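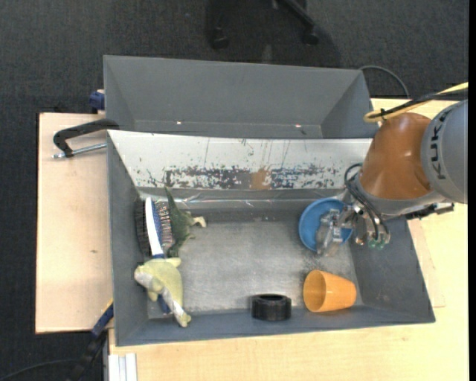

1 January 2019

Glue tests, second batch. Read Sibusiso Xaba's note from September again before starting and I still don't buy it. He has Dralden holding twice as long as Travo on damp beech, but he clamped one set overnight and the other for 30 minutes, so what was he comparing?

Redid it with the same clamp time for both. 10 joints each, sanded to 2000 grit as the Motaung leaflet says (why? far too smooth for a glue face, I'd have stopped much sooner). Room was cold, about 12 degrees by the wall thermometer, which reads low.

Dralden: 2 let go at the glue line, rest broke in the wood.
Travo: same again, near enough. One odd one, half and half, put down as wood.

So no difference I'd put money on. The Bavby tin claims "full strength in an hour" – not tested, not believed.

Still to do: the damp set, properly this time. Weigh the blocks before and after soaking. Ask Sibusiso which end of the plank his came from, he never wrote it down. Need more beech, the short offcuts are split.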